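Bristham Visitor and Heritage Group
Minutes of the general meeting, 27 May 2024

Present: Heather Stubbs (chair), Flynn Gilchrist (minutes), Alby Costigan, Aroha Hinds
Apology: Cameron Doolan

1. Minutes of the April meeting
Accepted. Moved Alby, seconded Aroha.

2. Town walk
Heather reported that the new walking route from the Bristham railway yard to the Saltow lookout is open, and what a response! 66 people came on the first guided walk, many from out of town, and several stayed for lunch in the main street. The old flour mill was the favourite stop by a long way. 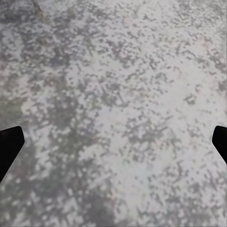 Alby would like to add the Rewi footbridge to the route. It adds 2 km but the river views are wonderful and there is plenty of shade. Agreed to try it on the next walk. Alby to check the steps and the handrail first.

3. Town map and brochure
Aroha brought the draft map - a lovely piece of work, with the lookout, the museum and both picnic grounds in colour. Larkia Printing can do 120 copies for the first run. Spelling of Saltow to be fixed on the back panel. Printing approved, all in favour.

4. Museum forecourt 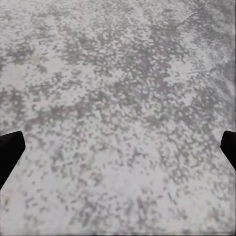

Cameron sent a note on the forecourt, where the old paving has to come up before the new welcome sign goes in. He is keen on a pale surface with grey flecks through it, the speckled kind that could pass for terrazzo or granite, and the meeting liked the idea very much. Heather asked whether it would be slippery after rain. Cameron to get two quotes and ask about grip.

5. Other business
Flynn has found a box of old Bristham postcards at the library and is thrilled with them. The museum will show them in the front room over winter. Offers of frames welcome.
Tea roster: Aroha, then Alby.

Meeting closed at 5 pm.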